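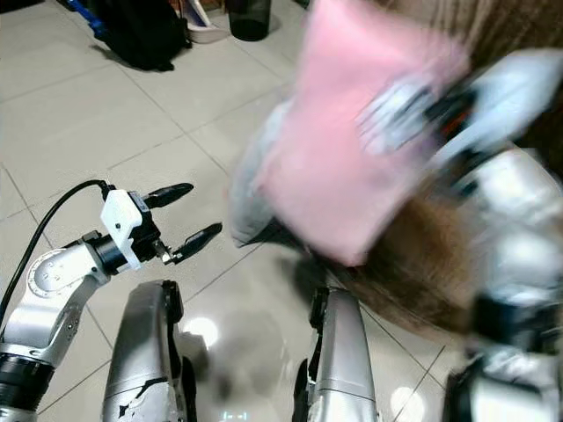

Nodulero 2 is a perception front end for robots that carry their own camera. It takes colour frames and joint states, masks out the robot's own body, tracks what remains and publishes a per-pixel confidence map for the planner to read. I have been running it against our previous pipeline, Liao, since June. The test that decided most of this review was blur. With the left gripper open and in focus, and a pink cloth and brown fur shape smeared across the right half of the view together with the right arm, a tracker has to decide how much of its input it should believe. Liao returned a firm outline for the smear and let the planner work from it. Nodulero marked the region as low confidence, kept the last good pose and raised a flag. The second behaviour is the one I want upstream of a grasp.

Installation is a single package plus a description file for the robot. The importer accepted our file after two edits, both to joint names containing hyphens. The error message gave the wrong line number in each case. Moataz Belkadi reported this and had a fix in the next point release.

Self-masking is the best part of the product. Arms and legs are projected from the kinematic model and then refined against the image, so fittings missing from the model, such as a printed bracket on the wrist, are picked up after a short calibration routine. Cables are handled less well. A cable hanging clear of the arm was treated as an obstacle in 16 of 119 logged runs. There is a margin setting which hides the problem by widening the mask, at the price of losing small objects close to the fingers. I left it at the default and drew a cable zone by hand.

Glossy tile floors are a known difficulty for this class of software. Bright lamp reflections move across the tiles as the head moves, and older versions tracked them as objects. Version 2 adds a floor-plane check that rejects them reliably while the robot stands still. During fast turns it misses a few, and they drop out again within several frames.

Median latency on our onboard computer was 18 ms with self-masking alone and 146 ms with every module enabled. The second figure is too slow for closed-loop work. The usual arrangement is to run segmentation at a lower rate and let the tracker fill in, and the scheduler makes that simple to configure. The Risuton planner plug-in reads the confidence map directly. The Greva plug-in ignores it, and the documentation ought to say so.

The log viewer scrubs smoothly and keeps joint states aligned with the images. It cannot compare two runs side by side. Export is to plain files, well named.

Documentation is accurate on the interfaces and thin on tuning. The most useful text on confidence thresholds is a set of notes by Benedito Cavalcanti in the project wiki, and it is not linked from the manual.

Recommended for teams with a decent kinematic model and moving cameras. Fixed-camera cells gain little over Liao and would pay more in processor time. I have moved our main branch across and kept Liao installed for the bench arm.

Reviews > Software > Perception > Nodulero 2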